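## Flanlow 300 countertop sealer

Kornier says one coat of the Flanlow 300 keeps stone sealed for 20 years. We stock it, and we don't believe that number. Plan on recoating every other July – more often near a faucet.

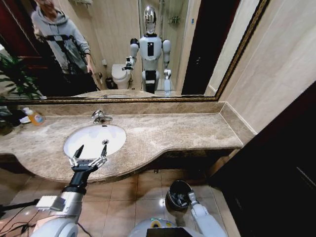 The bottle claims 50 square feet of coverage. Chiamaka Etim in our shop got closer to 12 on raw travertine. Polished stone drinks less, so test a corner first. Skip the "shine booster" add-on – we couldn't see a difference.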